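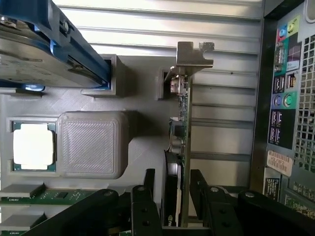

Rurkis 夹爪套装试用图集：拆一台旧台式机

大家好，我又来发图啦！上个月有读者留言，问我手头这套 Rurkis 夹爪到底能不能干细活，别老拿方块和杯子糊弄人。行吧，那就上旧电脑。八月份天热，我把工作台搬到了窗户边上，主机侧过来放倒，从内存、处理器一路折腾到显卡，前前后后弄了好几个晚上。照片不多，话有点多，各位将就着看（想直接看价格的，请拉到最后）。

一、先说开头那张
视角是从手腕那儿往下看的，两根黑色的手指从下面伸进机箱，中间那条窄缝正对着扩展卡的下端。我特别喜欢这个角度，因为调程序的时候我看到的就是它，指尖和板卡的关系一眼就明白，不用歪着脖子从旁边瞄。手指是厚厚的黑色板件，上面有银色的圆形紧固件，看着挺糙，用起来倒是很扎实。

绿色那块竖着的板子就是这次的主角之一，顶端带着弯折的银色金属挡板。旁边还有一块黑色的显卡外罩，靠下的地方能认出“nvi”几个白色字母。两样东西挨得这么近，夹爪张开多大就很讲究了：开大了碰到邻居，开小了又下不去。我的办法是先把开口调窄，慢慢往下走，到了位置再一点一点放开。

左上角蓝色托架里的是硬盘，蓝色导轨插在灰色的支架口里。喜欢拆老机器的朋友看到这种托架应该很亲切吧！再往下是露着的处理器，顶盖反光反得一片白，右边放着灰色的方形插座盖。这个反光我得多说一句：金属顶盖在强光下几乎没有细节，靠视觉找边缘的话很容易飘，我后来都是认外面那圈浅灰色的框。

二、手指好不好换
套装里带 3 副手指，我最常用的是最厚的那副。换一次要拧螺丝，不算快，第一次换的时候我还把一颗螺丝滚到了桌子底下，趴着找了半天。Tilach 那家的快拆接口确实方便得多，一推一扣就完事，可惜夹薄板的时候我总觉得有点晃。要我选，我宁愿多拧几下螺丝。

三、力度怎么调
说明书建议从最低档开始，请一定听它的！我头一回嫌慢，直接跳了好几档，一块报废的练习板当场就被夹出了印子，心疼倒不心疼，就是吓一跳。后来我老老实实拿废卡练，来回夹放了 100 次，把顺手的数值记在纸条上，贴在显示器旁边。夹电路板尽量夹边上没有元件的地方，小电容可经不起推。

四、软件这一块
配套软件叫 Pusier，界面朴素得很，中文翻译也有几处怪怪的（“松开”写成了“放弃”，我每次点都要犹豫一下）。好在录动作很顺手，拖着走一遍，存下来就能回放。缺点是没有撤销，录错一个点就得从那一段重来。我给客服写了信，回信的是 Flor Cabrera，人很耐心，还发了一个改好的配置文件给我，导进去以后回放时的抖动小了不少。

五、和 Ouellet 比呢
问这个的人最多。Ouellet 的夹爪我借来用过，外壳漂亮，声音也小，抓瓶瓶罐罐特别舒服。可是手指太宽，往机箱这种挤得满满当当的地方伸，我心里就发毛。你要是主要做分拣，选它没问题；要像我这样成天跟板卡较劲，还是 Rurkis 顺手一些。

六、价格和几句碎碎念
我买的时候是 1,035 欧，含手指和一根线，运费另算。现在官网标 1,000 欧整，唉，买早了。线有点短，机械臂转到最远的时候绷得紧紧的，我另外配了一根长的。包装里没有收纳盒，备用手指建议自己找个带格子的盒子装，不然很快就混到一起了。

下回想试试拔那种带卡扣的内存条，两头都要先扳开，一只夹爪估计够呛，正在琢磨做个小钩子。有做过的朋友请在评论里教教我，图纸也欢迎甩过来！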